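Our Afternoon at the Flikidia Open Day

A good many of you asked at the last meeting how the trip to Flikidia went, so let me try to get it all down before I forget the best parts. We went on Jun 21, 2021, a dozen or so of us from the Clarach Makers Club, and I will say right away that it was worth the drive (even with the detour past the bridge works, which added 40 minutes and cost us the coffee and introductions!).

Jummai Yusuf met us at the door and took us up in two batches. Her group teaches robot arms to do small household chores, and the teaching is done by people. You take a gripper in each hand, pick something up, set it down, and do it again, and the recordings go off to the software team at Drestileck. They already have over 1,000 of them for table chores alone - tea cups, saucers, little plates, that kind of thing - and Jummai told us she still finds new ways to fumble a cup. 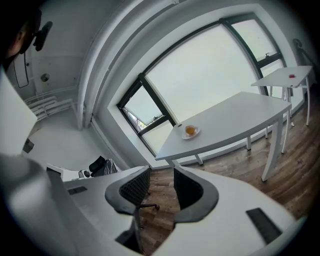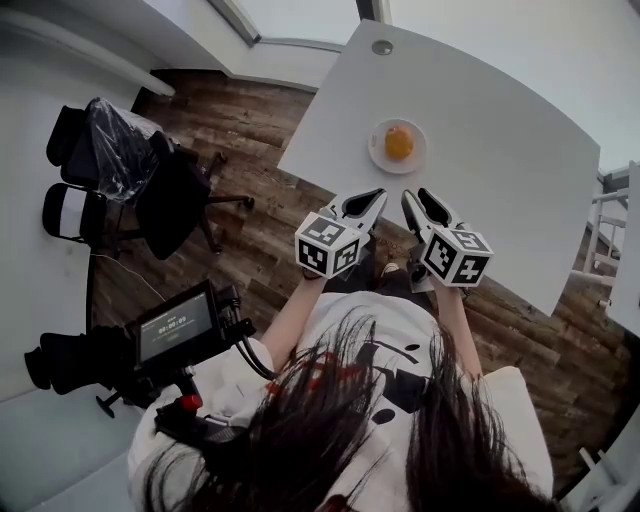
Grippers at the ready by the white table. The patterned cubes show in the second photo.

I had pictured something much heavier, with hydraulics and a cage around it, so it was a pleasant surprise to stand in a bright office with a big window and talk over the work as it went on. The black-and-white squares on the cubes help the computer work out where each hand is, and Jummai was very patient while our group asked her the same thing 3 different ways. We also learned that slow, steady movements are best, and that wrists get tired long before you expect them to.

Afterward there was a question session downstairs that ran well past its time, mostly our fault, and a nice table of cookies from the Ogundipe bakery next door.

Flikidia plans another open day in August, and they can take 5 of our members in the morning group. If you missed out this time, please put your name on the sheet by the club room door, and let me know if you can offer a ride.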